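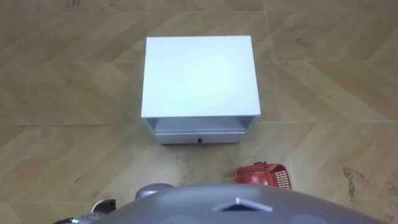

Flakholm bekommt ein Haus für gebrauchte Möbel

Flakholm, 11.04.2022 – Was für eine schöne Nachricht für alle, die gern stöbern: Im Juni öffnet in der alten Markthalle am Hafen das Gebrauchtmöbelhaus Nuva! Auf zwei Etagen gibt es dann Tische, Stühle, Regale, Nachtschränke und Lampen aus zweiter Hand, dazu eine offene Werkstatt, in der man wackelige Beine leimen und alte Platten abschleifen kann. Der Gemeinderat hat dem Mietvertrag in seiner jüngsten Sitzung zugestimmt, und zwar ohne Gegenstimme.

Träger ist der Verein Firnadero, der bisher viermal im Jahr den Möbelflohmarkt auf dem Schulhof organisiert hat. Wer dort einmal war, weiß, wie voll es wird – beim letzten Termin standen 68 Anbieter dicht an dicht, und schon vor dem offiziellen Beginn wechselten die ersten Kommoden den Besitzer. Bei Regen war der Spaß allerdings schnell vorbei. Künftig wird drinnen verkauft, im Trockenen und das ganze Jahr über.

Das Angebot kommt aus Haushaltsauflösungen, von Umziehenden und von Leuten, die im Keller endlich Platz brauchen. Angenommen wird alles, was sauber und vollständig ist und mit etwas Arbeit noch viele Jahre hält. Polstermöbel nimmt Nuva nur nach vorheriger Besichtigung, Matratzen gar nicht. Wer kein Auto hat, kann einen Abholtermin vereinbaren: Die Tischlerei Garrido stellt dafür an zwei Vormittagen in der Woche ihren Transporter samt Fahrer zur Verfügung. Im Ortsgebiet kostet die Abholung nichts, in den Nachbargemeinden wird eine Pauschale von 33 Euro fällig.

Besonders gelungen sind die Pläne für das Erdgeschoss. Statt die Möbel in langen Reihen aufzustellen, richtet der Verein kleine Zimmer ein, vom Kinderzimmer bis zur Wohnküche, und tauscht sie laufend aus. Alles, was darin steht, darf gekauft und gleich mitgenommen werden (ja, auch die Vorhänge!). Im Obergeschoss lagern Einzelstücke, Bretter, Griffe, Scharniere und Schubladen ohne Schrank – ein Paradies für alle, die seit Jahren nach dem einen passenden Knauf suchen.

In der Werkstatt gibt es 4 Arbeitsplätze, die stundenweise gemietet werden können. Werkzeug ist vorhanden, Leim, Schleifpapier und Öl werden nach Verbrauch abgerechnet. Für Anfänger bietet Garrido Abendkurse an, zunächst zu den Themen Oberflächen, Stuhlreparatur und Furnier. Der erste Kurs ist bereits ausgebucht, für den zweiten waren bei Redaktionsschluss noch Plätze frei.

Bis zur Eröffnung bleibt einiges zu tun. Die Fenster zur Hafenseite werden noch abgedichtet, der Lastenaufzug braucht eine neue Abnahme, und der Eingang bekommt eine Rampe. Die Gemeinde übernimmt 60 Prozent der Umbaukosten, den Rest bestreitet Firnadero aus Rücklagen und Spenden.

Möbelspenden können schon jetzt angemeldet werden. Das geht per Formular auf der Seite des Vereins oder mit einer Karte im Bürgerbüro, am besten mit Maßen und ein, zwei Fotos. Wer ein größeres Stück abgibt, erhält einen Gutschein für eine Werkstattstunde. Zur Eröffnung gibt es Kuchen, Musik vom Akkordeonkreis und eine Versteigerung der schönsten Stühle aus dem Bestand. Der genaue Termin wird im Mai im Gemeindeblatt bekannt gegeben.

Diese Website verwendet Cookies. Mit der weiteren Nutzung stimmen Sie der Verwendung zu. Einstellungen | Akzeptieren

© 2022 Gemeindeblatt Flakholm | Kontakt | Impressum | Datenschutz | Nach oben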